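Home About Us What We Pack Returns Trade Accounts Contact

About Loltton

Loltton packs and supplies power cords. We buy them in bulk, sort them, coil them, box them and send them out to repair shops, schools, rental companies and anyone else who needs cords in quantity. We do not make cords and we do not sell the equipment they plug into.

The business was started by Justinas Vasiliauskas and Oda Engström, who had both worked in the parts room of an appliance repair company. Cords came back from jobs in a heap and went into a bin. When a technician needed one, somebody had to pull the whole heap out to find it. Justinas and Oda began coiling them on their lunch break and putting them in small boxes, and other shops asked if they could buy cords the same way.

Today we list 892 items. Most are black power cords in different lengths and plug types. The rest are extension leads, adapters and a short range of heavy-duty cords under our Kvam name. The everyday range is called Doro.

How we work

Cords come to us mixed. The first job is to separate them, which is done by hand at a table. A cord is pulled free, checked along its length for cuts and crushed spots, and checked again at the plug. Bent prongs go in the reject pile. We don't straighten them.

Good cords are coiled in loops and laid in a box. A single cord goes in the Doro small box, and shop packs hold 6. We use plain brown cardboard boxes with a fold-over lid. They are not printed, so customers can write on them and use them again on the shelf. Many do.

We do not use plastic ties on single cords. Customers told us they cut the tie off, threw it away and sometimes nicked the cord doing it. A coil that fits the box stays put well enough.

Orders received by 2 p.m. leave the same day. Orders for Pindaris, our mixed assortment, take three working days, as each one is picked to the customer's list.

Who we are

Oda runs purchasing and keeps the item list. Justinas looks after the tables and the stockroom. Shafiq Saha handles trade accounts and will be the one who answers if you call in the morning. Ffion Yorath does inspection and trains new packers. Keith Hoani drives the van and manages returns.

New packers start with two weeks of sorting before they do any boxing. Ffion has them work through a tangled box one cord at a time, finding a plug end first and following it back. Pulling on the middle of a tangle makes it tighter.

Returns

Unused cords can be sent back within three months in any box. If you have old cords mixed in with ours, send them along and Keith will sort them out. We close for stocktaking for two days in November, and returns sent in that week are handled when we reopen.

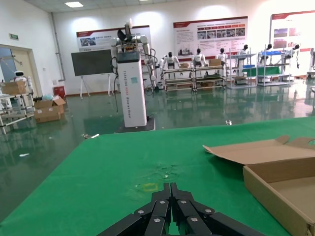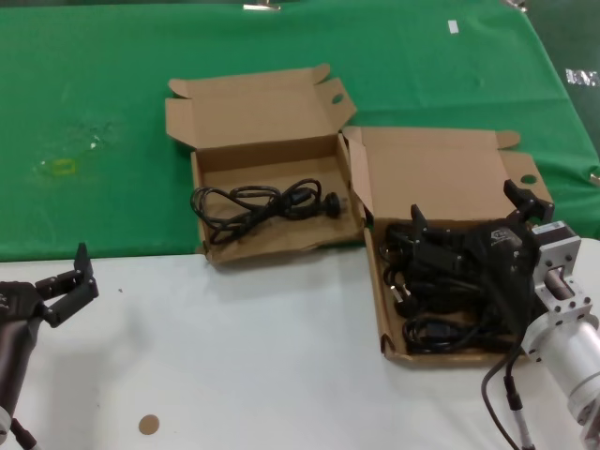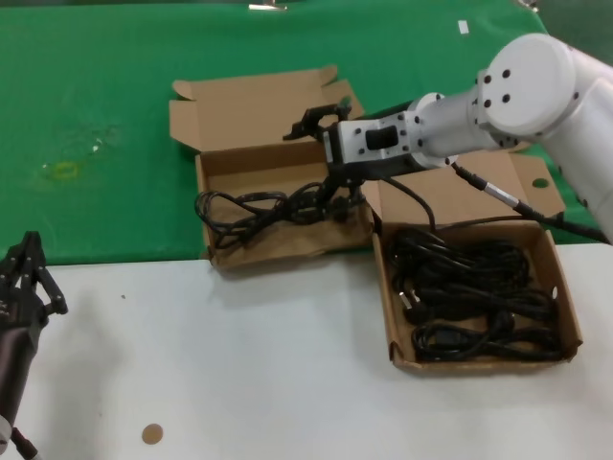
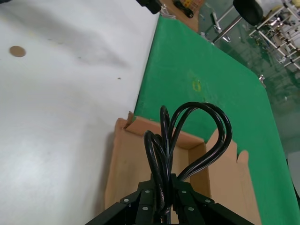

Cardboard boxes at the green-covered table. The second and third pictures show black cables in the open boxes, and the last shows a cable in loops.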